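Jan 7, 2024 – Trormont bench

Spent the morning on the bench itself, a job I have been promising Ignacio for longer than I'd like in writing. Wiped the top twice. The pale beige was Ullik's choice and shows every pencil mark, as I said it would when we ordered it.
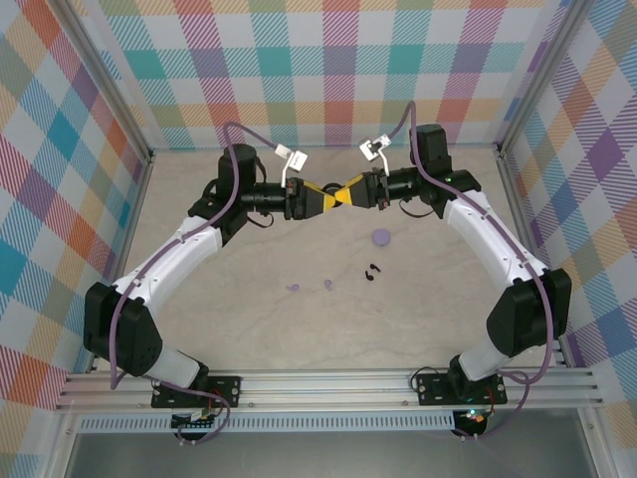 Bench top, aluminum rail along the bottom edge.

Rail is 1,023 mm by my tape. Ignacio's older note says 1,977, so one of us measured a different bench. Tape wins for now – he can argue in February.

Still to do: label the drawers, find the 15 mm spacers.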